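Grustholm Robotics Club
Student Set-Up Guide, Section 4: Preparing the Counter Sort Task

Revised 09/03/2019 by Oleksandra Zinchenko. Replaces the loose sheet that was taped inside the logbook.

Read Section 3 (Power and Emergency Stop) before you start. At least two students must be present for everything in this section. One runs the robot and the other stays within reach of the stop button.

4.1 Before power-on

1. Sign the logbook. Write the name of the operator and the name of the person on the stop button.
2. Check that the cabinet doors under the counter are closed. The pull handles stick out and can catch on the cart if it is moved.
3. Try each bar clamp on the cart by hand. If one moves, tighten it and try again. Do not add or remove clamps without asking Yurii Mykhailiuk.
4. Check the joint knobs on the black sensor arm. They should be finger tight. Do not use pliers.
5. Look along the sensor cable. It must hang free and must not cross the path of the robot.

CAUTION: Never pull on the cable to turn the sensor. Loosen the knob, move the arm, and tighten the knob again.

4.2 Setting the counter

The Soltari task uses the long counter with the two openings. Items are put down on the white surface, and the robot has to pick up each one and either move it or leave it alone, depending on the task card.

1. Take the task card for your run from the folder. Cards are marked with a run number.
2. Place the mug upright between the two openings, with the handle turned the way the card shows.
3. Place papers and booklets in a stack near the edge. They do not have to be squared up. Teams that practice only with neat stacks lose points at the meet.
4. Place the pen flat. Keep it clear of the openings so it cannot roll in.
5. Leave the blue strips at the openings where they are. 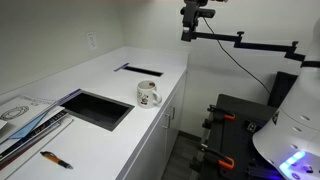

6. Step back behind the floor line and have the second student compare the counter with the card. If something is off, fix it now. Once the run has started, nobody reaches onto the counter.

NOTE: Use the club mug only. Horațiu Avram set the grip force for that mug, and a thinner one may crack. If it is missing, do another card.

4.3 First motion

1. Turn on the main switch and wait for the start-up check to finish.
2. Set the speed limit to 7 percent. This is the setting for all first runs, including runs by students who have done the task before.
3. Load the practice file and press Hold. The arm goes to its start position and stays there.
4. Jog the arm over the nearer opening, then over the farther one. Watch the clearance above the mug. If it looks tight, stop and raise the travel height.
5. Release Hold and run the card.

CAUTION: Keep hands, sleeves, and hair away from the openings while the arm is moving. If an item falls in, press Stop and wait for the arm to come to rest before you take it out.

4.4 Scoring a practice run

A full run is worth 500 points. Take off 42 points for each item dropped. A run stopped by the safety person is not scored and does not count against the team. Write the score in the logbook, then initial it.

4.5 Shutting down

1. Send the arm to Park.
2. Turn off the main switch.
3. Put the pen, mug, and papers back in the task box. Leave the sensor arm where it is, or the next team will have to calibrate again (Section 6).
4. Report any damage to Melaniia Karpenko the same day.

Continue with Section 5, Recording Your Own Task Cards.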